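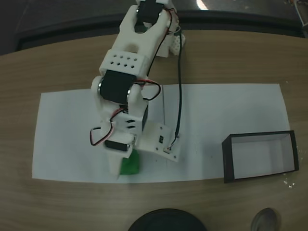
Tuline Home Forum > Furniture and Surfaces > Protecting a light wood table with paper, is it a good idea?

October 2018

birchandtea
Hello to all. I have a light wooden table which I use for everything: eating, gluing, painting small boxes, sorting of buttons. I do not want to sand it again, I did this in March and my shoulders remember. My present method is to put white paper over the middle, two sheets side by side. It works quite well but I have two problems. The first is the line where the sheets meet. Small things stop there when I slide them, and paint finds it very quickly. The second is that my edges never come straight. I cut them by hand with scissors.
Do you use paper also, or is there a better solution? I would prefer not to buy a plastic cloth.

Gkikas42
Buy the plastic cloth. I say it as a friend. Paper is good for crayons and for nothing else. When you spill a glass of water the paper holds it against the wood, and then you have a gray mark. A cloth you wipe in one moment.

birchandtea
Thank you Gkikas42, but a cloth has this smell, and it sticks to my arms in summer. Also I like to draw directly on the paper, to mark where the pieces go.

slow_hinge
I am with the paper. A white surface is the best for small parts, you see every screw. For the join: put tape on the underside, not on top. Lay both sheets face down on the floor, push the edges together, one long strip of tape, press with a ruler, turn over. You will still see a thin line but nothing catches on it.
For straight edges, fold first and cut along the fold with a long knife.

Onden_Marie
Or buy a roll and have no join at all. Mine is wide enough for the whole table. I paid for 200 feet and it will outlive me.

slow_hinge
A roll curls. You fight with it for one week.

Onden_Marie
Mine does not curl if I leave it overnight under books. Maybe yours is thicker?

slow_hinge
Maybe. Mine was brown packing paper, so it is possible that I am unfair to the white one.

birchandtea
The tape from underneath is a very good idea, I was always taping from above and then the pencil does not write there. What do you do with the small pieces while you work? I have an open box on the right side, black outside and white inside, and I put everything in it when I finish. But it slides when I push against it.

pebblejar
I have a similar one. Put a bit of non-slip mat under it, the kind for kitchen drawers, 3 inches is enough. And keep the box fully on the paper or fully off. If it stands half over the edge, the paper lifts each time you move the box.

Gkikas42
With a cloth the box does not slide, I only mention it.

pebblejar
With a cloth my glue did not come off either. We can each have our own table.

Gkikas42
This is fair. But please tell her about the water, it is serious. I had a nice table from a shop in Tristumham and I ruined it with wet newspaper in 2000. The mark is there still.

Onden_Marie
He is right about the water. I take the paper away the same minute and let the wood dry in the air. For painting I put an old cutting board on top of the paper. For dry work I do not worry.

birchandtea
I agree, paint goes on a board from now on. I will try the tape first, because I have many sheets left, and after that perhaps the roll. One more question: does the pencil go through to the wood? My table is rather soft and I have found some lines that look like my handwriting.

slow_hinge
Yes, if you press hard. Use two layers, or a soft pencil. The lines you have already can be made weaker with a damp cloth and an iron, but test it under the table first.

Gkikas42
Damp cloth! Be careful.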